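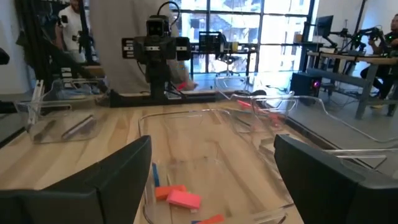
Wanted: patient people to try the Jimano sorting kit

Jurnska is looking for testers. The product is Jimano, a two-finger gripper kit for light sorting work, and the job is to make it move small foam blocks and thin sticks in and out of clear plastic trays until you have opinions about it. We already have opinions. We wrote the manual, so ours don't count.

What you'd be doing

You'd run the kit by hand through a teleoperation arm for the first part of each session, then let it have a go by itself. Afterward you fill in a form. The form has been shortened after complaints and is now 2 pages.

Pink blocks are the easy ones. The sticks are where people start sighing, particularly when they lie flat in a see-through tray. Sighing is fine - please write down when you did it.

Who should apply

Anyone over 18 who can sit at a bench for a morning and work a control arm with either hand. No engineering background needed. If you have one, you're welcome too, but you will be asked to follow the steps in the order they're printed, and past groups have found this hard.

You should be able to tell us something is annoying in a full sentence. "Bad" came up a lot in December.

What you get

Testers are paid $219 per session, plus lunch from Van Damme downstairs, where the soup is better than the sandwiches. Anyone who completes the full set of sessions can buy a Jimano kit for $700 instead of the list price of $1,482. The Satinis carrying case is sold separately. We have heard your thoughts on that.

How to apply

Send a short note through the contact form on the Jurnska site with the word "Jimano" in the subject line. Tell us which mornings you're free and whether you're left-handed. Applications close January 7, 2022.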